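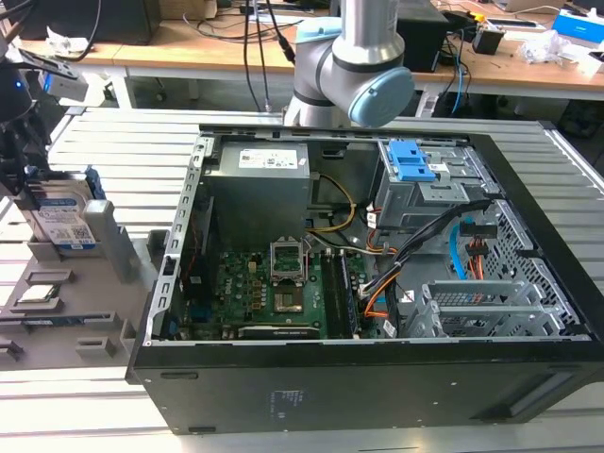

Subject: Re: [refurb-list] Pelleo towers, socket inspection before we fit CPUs
Date: 2018-06-01
List: Stistville Hardware Reuse, technical list

On the matter of the towers from the Cultcombe office clearance, the earlier message asked:

> We have 21 of the Pelleo desktops on the shelf at Sowerby with no
> processors in them. The processors came in a separate tray and I
> would like to start fitting them next session. Is there any reason
> not to drop them straight in? Also, do you strip the power supply
> and the drive cage first, or leave both in place? Our last batch
> had everything taken out and it doubled the time per machine.
>
> Second question. Several have two memory slots and an expansion
> card fitted. Should the card stay in for first power-up?

Taking these in order.

1. Fitting the processors

Inspect every socket first. These boards have the contacts in the socket, and the processor itself has flat pads. If the towers were stored without the plastic cap over the socket, assume something has touched the contacts until you have looked.

Lay the tower on its side, panel off, board facing up. Raise the retention bracket fully and leave it raised. Use a desk lamp held low and look across the contact field from two directions at right angles. Good contacts reflect as even rows. A bent one shows as a dark gap or a bright spot out of line. Do not wipe the socket with anything. Dust comes out with a hand blower held well clear. Canned air at short range can leave residue.

One bent contact can sometimes be moved back with a fine needle under magnification. I have stopped attempting more than that. Boards with crushed contacts go in the parts pile and the case, supply and cage are kept.

When fitting, line up the notches, lower the processor straight down, and do not slide it. Closing the lever takes more force than people expect. If the processor is rocking before you close it, lift it out and look again.

2. Power supply and drive cage

Leave both in. I can see no gain in stripping them for this job. On this chassis the supply sits above the board and does not overhang the socket far enough to matter. The cables are the nuisance. Fold the main bundle back toward the supply and hold it with a reusable tie while you work. Do not use tape, as it leaves adhesive on the sleeving and the next person gets it on their hands and then on the board.

The drive cage only has to move if you need the data cable ends underneath it. The latch is plastic and gets brittle with age. Press it with a thumb and support the cage with the other hand. We cracked two in August by pulling on the cage before the latch had cleared, and replacements are hard to find separately.

Check the data cable for a sharp crease where it turns down below the cage. If it has been folded flat, swap it. We have plenty.

3. Expansion card and first power-up

Take the card out. First power-up should be board, processor, cooler, one memory module and the supply. Use onboard video if the rear panel has it. If the board has none, the card has to stay, and you should write that on the job sheet so that a failure is not put down to the board too early. Add the second module after a clean start, then the card, then the drive.

If the machine starts and stops again within a second or so, check that the separate processor power lead is seated before suspecting anything else. It is easy to leave tucked behind the main bundle.

4. Paste and screws

Old paste comes off the cooler base with isopropyl and a lint-free cloth. Apply a small amount of new paste to the center of the processor lid only. Tighten the cooler screws in a diagonal pattern, a turn at a time.

Screws go in a compartment tray, one compartment per location: side panel, cooler, drive, card bracket. The drive screws and the case screws on these look alike and have different threads. Putting the wrong one in a drive strips the hole.

5. Records

Write the asset number from the case label on the job sheet before you open the machine. If the print is too faint to read, assign a number from our own series, starting at 107, and put a new label on the same panel. Record the socket result as pass, one contact reset, or fail. No other wording please, as the sheet gets sorted on that column.

We have 500 of the short case screws in stock at Stistville and can send a bag over with the next run. Paste is lower. Reply to the list if Sowerby needs any before then, with the quantity.

--
refurb-list
To unsubscribe, send a blank message with "unsubscribe" in the subject line.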